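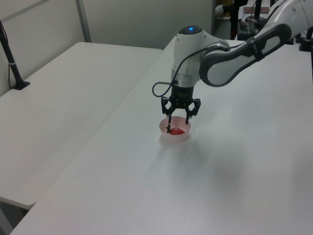
Trerivari's packing room in Carroll got its strawberry arm back in March, after two days of being taken apart, wiped down, re-cabled and taught its table all over again, and the people who look after it say the second day was the pleasanter of the two by a long way.

The arm has been at the Carroll site for a good while now, and anybody who has stopped by the room knows the routine. A berry goes into a small bowl, the two black fingers come down, and the berry gets lifted out and carried over to a tray without (on a good day) so much as a dent in it. Late in the winter the good days started getting fewer. Berries were being pinched a hair too far toward the leafy end, and the fingers were touching the rim of the bowl on the way in, lightly at first and then loudly enough to hear from the doorway.

Nazmiye Saraç, the technician who has kept the cell running from the start, went looking for the cause in the usual places. She checked the bolts at the base, then the table, then the little settings file that tells the arm where the bowls go. The bolts were tight and the settings file was the same one they had been using since the fall.

The table was the culprit, or at least half of it. There are two white tables in that corner with a narrow gap between them, and at some point somebody had given the main one a shove while mopping. It had moved only a little, but the arm doesn't know about mopping. It goes back to where it was told the bowl would be.

"I had been adjusting the grip for a week," said Saraç, laughing about it now. "A whole week! And all that time it was the floor crew and me having an argument through a robot."

The other half of the trouble was in the fingers. The gripper had closed on strawberries a great many times without much of a rest, and there was some play in one of the joints, so that the left finger arrived a touch later than the right. You wouldn't notice it on a wooden block. On a ripe strawberry you notice it very well, and so does whoever has to eat the sample.

Saraç and her colleague Fadime Aydoğan decided to do the whole job at once, and they set aside a bench in the next room for the parts. Out came the finger joints, which were cleaned with a soft brush and lint-free cloths and put back with new pins from Gorkora, the supply shop that handles most of the small hardware for the building. Aydoğan took the cable next. The thin black one that feeds the gripper has to make a loop out beside the wrist, and getting that loop right is something of a house specialty. Too short and it tugs when the wrist turns. Too long and it swings down toward the bowl and drags across the fruit. She ended up redoing it four times before she was happy, turning the wrist by hand to both ends of its travel after every try and watching the connector the whole way around.

"You want it to look a bit lazy," said Aydoğan. "If it looks neat, it's probably too short."

Then came the table. It was put back against the marks on the floor, and this time the feet were locked, with a strip of yellow tape on the floor in front of them as a hint to anyone with a mop. The tabletop got a proper wash too. Strawberry juice dries sticky, and a bowl that sits on a sticky patch will tilt just enough to send the berry up one side.

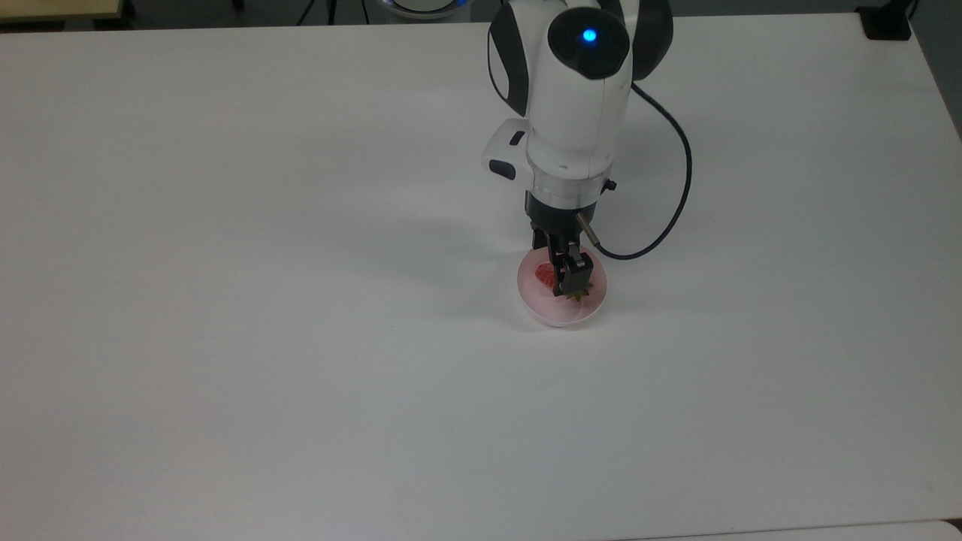 With everything bolted down again, the two of them spent most of an afternoon on the part that takes patience, which is teaching the arm its heights. It is done with a real bowl and a real berry, one small step at a time. The arm is brought down until the fingertips are inside the bowl, somebody crouches to look at it from the side, somebody else looks from above, and the two of them talk it over. Then it goes up, and down again a little lower, and so on until both are satisfied that the tips will reach past the widest part of the fruit and still stay off the bottom.

They do this with the berry lying several different ways, with the green end toward the base of the arm, away from it, and off to either side. The calyx is the nuisance in the whole business. The leaves are soft and will fold under a finger, and a berry held by its leaves tends to drop halfway to the tray. Saraç likes to run the awkward positions first, while everyone still has some energy, and leave the easy ones for after the coffee break.

The berries themselves came from Gemdale, the farm up the road, which sends over a crate whenever the cell is being set up. Aydoğan sorts through them and keeps back some of the softest for the end, on the theory that if the grip is gentle enough for those it will be gentle enough for anything. What's left over goes to the lunchroom, and I can report that there was a fair amount of foot traffic past the door that afternoon.

The check at the end was a run of 306 picks, with the grip force left alone from start to finish so that nothing could be blamed on fiddling. Saraç wrote down 2 drops, both of them with the softest fruit, and no touches on the rim. Before the repair, a run of 144 had been stopped early when the rim knocks got to be too much for everybody's nerves.

There has been one change to the upkeep routine as well. The finger joints used to be looked at when somebody thought of it. From now on they come off for cleaning every 2000 picks, and the tally is kept on a card clipped up by the door, where both technicians can get at it. The same card has a line for the table position, to be checked against the floor marks each morning before the arm is switched on, and a line for the cable loop, which Aydoğan has asked people please not to tidy.

The cell is back on its normal hours. Visitors are welcome to watch from the doorway as before, and anyone at the Carroll site who will be cleaning or moving furniture in that room is asked to have a word with Nazmiye or Fadime first. A second set of finger pins is on order from Gorkora and will be kept in the drawer under the bench.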